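Counting the takes that nobody keeps

Friday, November 25, 2022

Nektarios Nikolaidis has a way of answering a question about success rates by asking what you mean by success. It is a fair habit in his line of work, and after an hour of it a slightly wearing one.

He runs data gathering at Pliderura, where people walk about with hand-held grippers, picking things up and putting them down so that a learning system can later copy them. The project is called Ikis. In October it took in 740 recordings of everyday tasks, and I had come to ask whether that was a lot.

"It's a lot if they're different from each other," he says. "If they're the same person doing the same thing at the same table, it's one recording with a big file size."

The sales pitch for this method is that anyone can do it. You don't need a robot on site, you don't need an engineer, you hand over the tool and off they go. I put it to Nikolaidis that this sounds like a cheap way of collecting other people's bad habits. He doesn't argue much.

"People fidget. They stop to talk, they look round, they swing the tool about between tasks. All of that gets recorded if you don't stop the recording. Someone then has to sit and cut it out."

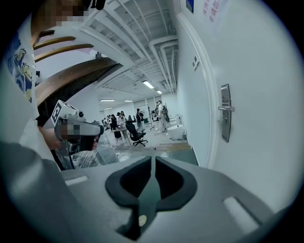 A gripper in the hand, seen from a second one, with others at the far end of the room.

How much gets cut? He won't give me a share, and says any figure would depend on who was doing the cutting. That seems to me a problem in itself. Two reviewers with different patience will hand the system two different ideas of how to pick up a cup. Pliderura has three reviewers, and he admits they don't always agree – "less on the easy ones than you'd expect".

I ask about the square black-and-white markers fixed to the tools. They help the software work out where one gripper is in relation to another, he says, provided a camera has a clear view of them. And when a sleeve gets in the way? "Then you've got a gap, and you have to decide if you can live with the gap."

The bigger claim, made in the Ikis papers I was sent, is that a system trained in one set of rooms will cope in rooms it has never met. Nikolaidis has tried this at 9 sites. At 4 of them he was pleased. I ask about the rest and get a long answer about lighting, floors that throw back the glare, and door handles.

"A shiny floor is a real nuisance," he says. "I didn't believe that until I'd watched it go wrong."

He wants more sites next year, and more people holding the tools. I would sooner see the results from the other five written up in full. He says they will be, and that he is waiting on the reviewers.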